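Budget round again, so this is mostly me thinking out loud

October 26, 2023

Right. Quick one before the form closes. Kettle on, spreadsheet open, still no idea what line 4 is supposed to mean.

For anyone who hasn't followed along: we are a small teaching lab, we do wet chemistry, and since June we've been working out what it costs to have robot arms do the boring parts. Moving dishes, lifting lids, putting tubes in racks. The arms themselves are sorted. What's left is everything else, and everything else is where the money goes. I wish I'd written that on the wall in June.

The quote from Drostell landed on Monday. I'd been dreading it. Total for the bits and pieces is £2719, before VAT, and that doesn't include a second table. Went through it twice with a pencil. Some of it fair. Some of it a bit cheeky.

What's in it, from memory:

Spare finger sets for the grippers. Yes. Definitely yes. Flat fingers are fine on a rack and rubbish on anything round and slippery, and I want the softer pads as well.

Cable sleeving and clips. They want £329 for a "management kit". It's sleeving and clips. I like Drostell, they pick up the phone, but no. I can get most of that from the electrical place by the station and spend an afternoon on my knees with it.

Lamp. A proper one that bolts on. A desk lamp takes up table, and its lead takes up more table, and then you are planning moves round a lead. Every time you shift the lamp the shadows shift too and the camera sees a different dish.

Fixtures. This is the big one. Nests, basically, shaped holders that keep a dish or a beaker in the same spot. Kusonance do a set for £455 which looks lovely in the brochure, all anodised, but it's sized for their own glassware and ours is a mixture of whatever was in the cupboard. So either we buy the set AND the glassware, or we print our own. I'm leaning to printing. Asked the workshop for a price and they said "depends", which is helpful.

Glassware. Small beakers, evaporating dishes, more of them than you'd think. Budget for breakages. I put in for a dozen last time and felt extravagent. Wasn't enough.

Anyway, the bench as it stands, because someone on the forum asked how much room two arms need and I gave a very waffly answer.
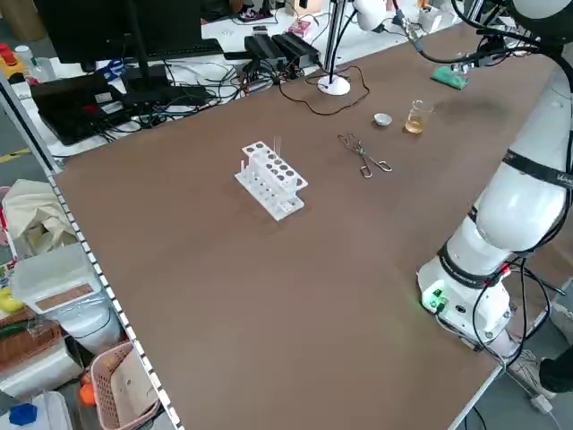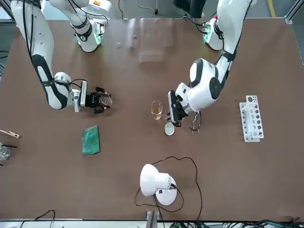
The brown bench with the rack, beaker and green pad out. Lamp and its cable included.

So, space. My answer is: more than the reach diagram says. The diagram gives you two neat circles that overlap in the middle and you think great, loads of room. But you want the middle clear for handing over, and you also want the rack where either arm can get at it, and the sponge, and somewhere to put a lid down. Lids are the thing. You never plan a place for the lid. Then there's the elbows, which come out wider than you expect when the gripper is low and close in. I've now drawn a keep-clear strip on the plan for each arm and the usable bit of table shrank by a depressing amount.

Hence the second table question. Rovlow sell one with rail already down the sides, and height-adjustable feet, and I want it badly. But lead time is silly and it won't go through our door assembled. Measured the door twice. Could come flat, could be built in the room, more labour on the quote. Parked until spring I think.

The other thing I keep going back and forth on is the cameras. Do we pay for another fixed view or spend the same on decent mounts for what we've got? My feeling is mounts. A camera that moves a few millimetres every time someone leans on the desk is costing us time, and time isn't on the quote but it should be. I've put mounts in. If finance push back I will fight for the mounts before I fight for the lamp. Actual order of fighting: fingers, mounts, fixtures, lamp, nice table.

Görtz came back on the service contract as well, finally. Two options. One is a yearly visit plus phone support, the other is pay as you go with a call-out fee that made me put my sandwich down. I'd like the yearly one but it has to come out of a different pot, running costs instead of equipment, and the running costs pot is the one that also buys gloves. So we'll see. If anybody reading has been on pay as you go with them and survived, drop me a comment, I'd really like to know how often you've rung them.

Things I left off last year's form and am not leaving off this time:

power sockets. We had enough sockets for the arms and the PC and then had to go begging for the rest.
storage. Bins, trays, lids for bins. Stuff that isn't on the bench has to live somewhere and the floor isn't somewhere
spill stuff, pads, wipes, a tray for under the liquid work
delivery. Drostell charge it per box!!
two days of somebody's time to put it all in, which has to be a number on the form or it gets treated as free

I've also been told to add a line for "disposal of old equipment", which we don't have any of, so I've put zero and a note. Expect an email about the note.

Where it's ended up: drop the cable kit, drop the Kusonance set, print the fixtures, keep the rest of the Drostell list, put the saving towards glassware and camera mounts. That keeps us under without anyone upstairs having to sign anything extra. Probaly. I still need a written price from the workshop for the printing, and "depends" doesn't fit in the box.

Form closes at 5. Will post the final list once it's in, and what came back with a red line through it.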